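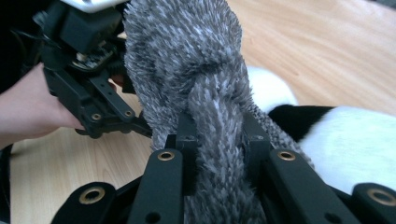

Gray shaggy plush in the front jaws, second gripper coming in from the left. View from the camera on the hand tool.

Long fur plush keeps fooling my jaw width - Nomeck fingers vs Stellum fingers?

posted by palletjam_oh

Quick one, hopefully. I'm comparing two finger sets on a pair of hand-held grippers before we order more. Set A is the Nomeck linkage fingers, the flat black ones with the brass lined holes. Set B is Stellum, one piece, rubber faced, a bit wider. Same camera mount for both, same controller, same table.

Hard stuff is fine on both. Blocks, cups, a stapler, no complaints. Soft toys are where it falls apart. Worst one is the long gray shaggy thing, spiky fur all over. It folds over on itself and you end up holding a thin twisted bit while the big part bulges up past the fingers. Width reading says one thing, real grip is something else. I squeeze until the number stops moving and half the time I've only got fur.

The black and white toy has much shorter fur and it's way easier to judge.

What I've tried:
- zeroing the width with jaws closed before every run
- slower close
- second gripper in the other hand to hold the side of the toy while the first one closes
- exposure down on the camera, the white fur was blowing out near the right side

Number three helps the most but then I'm comparing two grippers at once and can't tell which one did the work.

Did 10 lifts per set on the gray one. Not going to post the results as a table because I changed the exposure halfway thru and I don't trust it. My feeling is the Stellum holds better and the Nomeck is easier to aim. Camera sees more between the bars.

So - is there a decent way to compare fingers on long fur? Or do I just leave shaggy stuff out of the test? And does anyone run Stellum fingers on a Nomeck body full time? Mine fit but the left one has a little play.

posted by brasspin

Don't leave it out. If it's going to be in the job it needs to be in the test.

What you want to drop is jaw width as your pass/fail. With fur that long the width is mostly telling you how squashed the fur is. Use it for logging, fine, but score the lift. We do it like this at work, not fancy:

Lay the toy flat the same way each time, pick a spot on the body and put a bit of colored thread there. Close on the thread. Lift, hold, count to 2, set down. Did the thread stay between the fingers, yes or no. Write it down before you look at the width.

Then do the same on a twisted part, but score that separately. A twisted strand in narrow fingers is a different grip from a flat one and if you mix them your numbers go everywhere. I had one batch where Set A looked terrible and it was just that somebody kept picking the toy up by the skinny end.

One gripper at a time for the scoring. Keep the two handed runs, they're useful, just put them in their own folder.

On exposure - lock it. Auto off, white balance too. Set it on the brightest toy you own, then leave it alone for both sets. The dark fur will look muddy, you can live with that. Your fingers are matte black so they won't confuse it much. And redo the 10 you already did, sorry. It's an afternoon.

Can't help with the play in the left finger. Check the screw is the right length before you blame the part, mine came with two sizes in one bag.

posted by tomatocan80

get the Feltell pads. stick on, textured. they fit nearly anything, trim with scissors. fixed all my fur slipping on Stellum and on the older Kassab ones too

only downside they pick up lint, so wipe them down or they go slick after a while

dont know about Nomeck

posted by slowclose

Half agree with brasspin. Thread idea is good, stealing it. But I wouldn't throw out width, I'd look at the shape of it over time. Close at a constant speed and plot it. Fur gives you a long soft slope and then there's a knee where you hit the stuffing. If you stop before the knee you're holding hair. I went through 2,455 closes on old logs looking for this and it's easy to spot by eye on most toys, less so on the really floppy ones. Never found a threshold that works for all of them, so no, I can't give you a number to put in the controller.

Needs a steady close though. By hand it's hard, everybody speeds up at the end. I clamp the tool to a stand and let the motor do it, at 80 on the speed setting it was too quick to see the knee, go much lower.

Pads - they work, but if you put pads on one set and not the other you're testing pads. Both or neither.

Yes I run Stellum on a Nomeck body. Had the same play, same side. A thin washer took it out. Check your full open width after, I lost a little and had to re-zero. Still prefer the linkage ones for anything small. Being able to see down the middle is worth a lot when the toy is one big gray lump and you're trying to work out wich end you've got.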